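Flecken aus Marmor ziehen: die Kompresse, Schritt für Schritt
Küche & Stein > Pflege > Naturstein
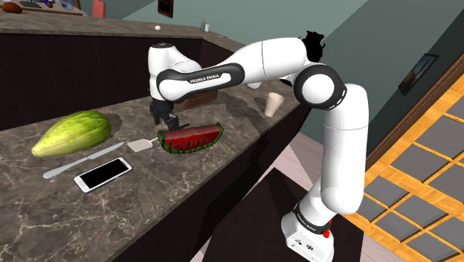

Marmor ist ein Kalkstein mit guter Presse. Er sieht nach Palazzo aus und verhält sich wie Löschpapier: Was lange genug auf ihm steht, zieht ein, und was sauer ist, frisst ihm die Politur weg. Es muss dazu gar nicht der berüchtigte Rotwein sein. Eine Spalte Wassermelone, ohne Brett und Teller direkt auf die braungraue Platte gelegt, reicht als Versuchsanordnung, denn dunkelrotes Fruchtfleisch besteht zum größten Teil aus gefärbtem Zuckerwasser mit etwas Säure. Auf einer frisch imprägnierten Fläche wischt man so etwas weg und vergisst es. Auf meiner, zuletzt imprägniert unter einer früheren Regierung, habe ich mir das Folgende beibringen müssen.

Das Angebot für eine neue Platte lag übrigens bei 2849 Euro, ohne Ausschnitt für die Spüle. Material für die Kompressen samt Imprägnierung: 46 Euro. Ich bin danach erstaunlich schnell zum Selbermacher geworden.

Erst nachsehen, was man überhaupt hat

Auf Marmor gibt es zwei Arten von Unglück, und sie werden dauernd verwechselt.

Ein Fleck ist dunkler oder farbiger als der Stein, fühlt sich aber glatt an. Im Gegenlicht glänzt die Stelle wie ihre Umgebung. Da sitzt etwas in den Poren, und das lässt sich oft wieder herausholen.

Eine Verätzung ist matt, meist etwas heller, gern in Form eines Glasbodens. Im Gegenlicht sieht man sie sofort, von oben manchmal kaum. Es sitzt nichts im Stein, es fehlt etwas. Eine Kompresse bringt hier nichts, außer dass man zwei Tage lang das Gefühl hat, sich zu kümmern.

Und dann gibt es noch beides auf einmal. Obstsaft ist in dieser Disziplin recht begabt. In dem Fall zuerst den Fleck behandeln, dann die matte Stelle.

Was man braucht

Wasserstoffperoxid, 3 Prozent, aus der Apotheke (für Obst, Kaffee, Tee, Wein)
Aceton (für Öl und Fett)
Schlämmkreide oder weißes Kaolinpulver
Frischhaltefolie
Malerkrepp
Einen Spachtel aus Kunststoff oder Holz
Handschuhe und eine Schutzbrille
pH-neutralen Steinreiniger
Weiße Baumwolltücher. Bunte färben ab, was man dann gleich mitbehandeln darf.

Was man nicht braucht: Essig, Zitronensaft, Zitronensäure, Entkalker und den Küchenreiniger mit der Zitrone vorn drauf. Das Internet empfiehlt sie trotzdem, vermutlich auf Anregung der Steinmetze. Auch Scheuermilch bleibt im Schrank.

Schritt 1: Probestelle

Eine Ecke suchen, die man nie sieht, etwa hinter dem Toaster oder an der Wandseite. Einen Klecks Paste auftragen, abdecken, so lange liegen lassen wie später das Original. Bei hellen Platten passiert selten etwas. Bei braunen, grauen und schwarzen Sorten kann Peroxid den Stein selbst aufhellen, und ein heller Fleck auf dunklem Marmor ist kein Fortschritt. Wer eine solche Platte hat und an der Probestelle einen Unterschied sieht, hört auf und fragt einen Fachbetrieb.

Ich habe die Probestelle beim ersten Mal übersprungen. Die Obstschale steht seither sehr dekorativ an genau einer Stelle.

Schritt 2: Reinigen und trocknen lassen

Die Fläche mit Steinreiniger abwischen, mit klarem Wasser nachgehen, trockenreiben. Dann über Nacht in Ruhe lassen. Bei Fettflecken ist das besonders wichtig, denn Aceton kommt in nassen Poren schlecht voran.

Schritt 3: Paste anrühren

Pulver in eine Schale aus Glas oder Porzellan geben, Flüssigkeit in kleinen Schlucken dazu, rühren. Richtig ist die Konsistenz von Erdnussbutter. Läuft die Masse vom Löffel, fehlt Pulver. Bröckelt sie, fehlt Flüssigkeit.

Für Obst und Getränke nimmt man Peroxid, für Öl das Aceton. Niemals beide zusammen, auch nicht nacheinander auf derselben noch feuchten Stelle. Mit anderen Reinigern wird ebenfalls nichts gemischt. Bei Aceton: Fenster auf, Herdflammen und Kerzen aus, und bitte nicht neben der Gastherme anrühren, während man auf den Wasserkocher wartet.

Schritt 4: Auftragen

Den Fleck mit Malerkrepp einrahmen, einen Fingerbreit Abstand lassen. Die Paste 5 Millimeter dick aufstreichen und über den Rand des Flecks hinausziehen. Sonst wandert der Schmutz nach außen, und aus einem Fleck wird ein Ring.

Folie darüber, Ränder mit Krepp festkleben, mit einer Nadel ein paar Löcher hineinstechen. Dann einen Zettel danebenlegen. Mitbewohner halten Kompressen wahlweise für Teig oder für Dreck und handeln entsprechend.

Schritt 5: Warten

24 Stunden unter der Folie. Danach die Folie abnehmen und die Paste offen trocknen lassen, bis sie hell und rissig ist. Das dauert je nach Küche noch einmal einen halben bis ganzen Tag. Genau in dieser Phase wird die gelöste Farbe aus dem Stein nach oben gezogen. Wer ungeduldig mit dem Föhn nachhilft, trocknet nur die Oberfläche und sperrt den Rest ein.

Schritt 6: Abnehmen und ansehen

Mit dem Spachtel flach abheben, Reste feucht abwischen, trocknen lassen. Erst am nächsten Tag beurteilen. Feuchter Marmor ist überall dunkel und sieht immer nach Misserfolg aus.

Ist der Fleck blasser geworden, wiederholen. Meiner hat drei Runden gebraucht. Ist nach der dritten gar nichts passiert, hat man vermutlich die falsche Flüssigkeit erwischt. Alte Flecken aus der Zeit vor dem eigenen Einzug verraten leider nicht, was sie einmal waren.

Rostflecken von Dosen oder Topfuntersetzern sind ein Kapitel für sich. Viele Rostentferner enthalten Säure und sind damit raus. Es gibt säurefreie für Naturstein, im Zweifel lässt man den Steinmetz ran.

Und die matten Stellen?

Kleine Verätzungen auf polierten Flächen bekommt man mit Marmorpolierpulver wieder hin. Etwas Pulver auf ein feuchtes Filzpad, mit Druck kreisen, zwischendurch nachsehen. Das dauert länger, als auf der Packung steht, und am nächsten Tag weiß man, wo im Oberarm welcher Muskel sitzt. Spürt man die Stelle mit dem Fingernagel als Kante, muss geschliffen werden. Davon würde ich die Finger lassen. Renata Leiva vom Steinbetrieb Tapia, bei der ich mein Pulver gekauft habe, verdient nach eigener Auskunft recht ordentlich an Leuten, die es mit dem Exzenterschleifer versucht haben.

Imprägnieren

Wenn alles heraus ist und die Platte mindestens einen Tag trocknen durfte, kommt die Imprägnierung. Dünn mit dem Tuch auftragen, nach der auf der Flasche genannten Zeit den Überschuss vollständig abnehmen. Was liegen bleibt, wird zu einem schmierigen Film, den man dann mit dem nächsten Produkt desselben Herstellers entfernen soll. Ob das Mittel lebensmitteltauglich ist, steht ebenfalls auf der Flasche, klein.

Geprüft wird mit Wasser: ein paar Tropfen auf die Platte, zehn Minuten warten, abwischen. Bleibt ein dunkler Punkt, ist die Platte durstig und bekommt eine zweite Schicht. Den Test mache ich jetzt jedes Jahr im April, zusammen mit den Rauchmeldern.

Gegen Säure hilft die Imprägnierung übrigens nicht. Sie verschafft einem nur Zeit, bis der Saft in die Poren kommt. Die Politur leidet sofort. Zitronen, Tomaten und Melonen schneide ich darum auf dem Brett, auch die letzte Scheibe, die man eigentlich nur kurz ablegen wollte.

Nachtrag zur Lagerung: Peroxid gehört dunkel und kühl gestellt und verliert nach dem Öffnen an Kraft. Wenn die zweite Runde schlechter wirkt als die erste, lohnt sich eine frische Flasche.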